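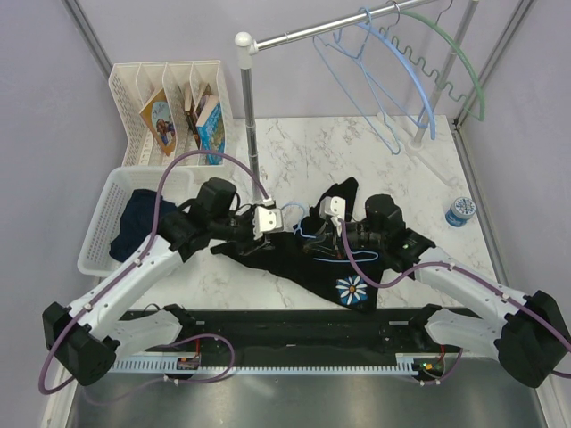
Papers > Clothing and Household Use > Ganberg Wardrobe Study > Section 4

4. How far can we trust what people say about black clothes?

4.1 The claim

The belief that black clothes wear out sooner than others is repeated in most household advice and in a good deal of published work. Radulović, whose survey is the one usually cited, sent out 2,000 questionnaires and reported that black garments were thrown away well before garments of other colours. The figure has since been used to argue for special detergents, cold washing, shorter cycles and drying in the shade. We do not say that any of this advice is wrong. Our difficulty is that the survey cannot support it, and that later writers have seldom gone back to look at what was asked.

The question put to households was how long they had kept the last black item they got rid of. There was no matching question about the last blue item or the last grey one. The comparison came from a separate question about "clothes in general", which most people would take to include their black clothes as well. The two answers were then set side by side as if they described different things.

There is also the matter of memory. People were asked about events that could lie years back, and were given no help in placing them. In the Ganberg households we asked the same question twice, once in October and again at the closing visit, and many of the answers moved by a year or more. They did not move in any steady direction. A difference of the size Radulović reports could easily be lost inside that.

4.2 What was counted

Our own record covers 105 households in Ganberg and Gunomcombe and 1,347 garments, each entered by type, main colour, fibre content where the label could still be read, and condition at the first visit. The colour entry gave more trouble than we had expected. The black garment in Figure 4 is a simple case when laid on a white marble-patterned tabletop, but many were not simple. Old navy was entered as black by one visitor and as navy by the next. Black jeans that had gone grey were sometimes entered as grey, which takes the most faded items out of the very group whose fading is in dispute. We went back over 220 doubtful entries and changed a fair share of them. Other studies do not mention doing this, and we suspect it was not done.

Figure 4. Black garment spread on a white marble-patterned tabletop.

Condition was scored on the five-point Ramora scale. We used it so that our results could be read next to earlier ones, though we have little faith in it. The scale mixes loss of colour with physical wear, and a shirt with sound seams and a dull surface can score the same as a bright shirt with a hole under the arm. One of those can be worn to work and the other probably cannot. For black items the mixed score leans heavily on colour, which is easy to see, and very lightly on the cloth.

4.3 Fading is not the same as wearing out

When the two parts of the score are pulled apart, most of the supposed difference goes with them. Black garments were marked down for colour more often than the others. For thinning, pilling, holes and failed seams we found nothing we would care to defend as a difference. The numbers for knitwear hint at one, but the knitwear group is small and contains several items from a single household with a moth problem.

It may still be true that people throw out faded black clothes early, and that fading therefore shortens their use. This is a claim about habits and taste, and it needs a different kind of evidence from a wash test. Some households kept badly faded black T-shirts for years as nightwear or for painting. Whether such a garment has reached the end of its life depends on who is asked, and neither the earlier survey nor ours settled on a rule before the visits began. We should have done.

4.4 Washing advice

Much of the advice on care rests on laboratory washing of new cloth in small, even loads. Few of the households we visited washed in that way. Loads were mixed, machines were overfilled, and the programme was often whichever one had been used last. Half-doses of detergent were common, as were double ones. Under these conditions we could not separate the effect of temperature from that of anything else, and we are doubtful of any field study that says it has. The washing diaries are set out in Section 5, with the gaps left as they were returned to us on 26th November.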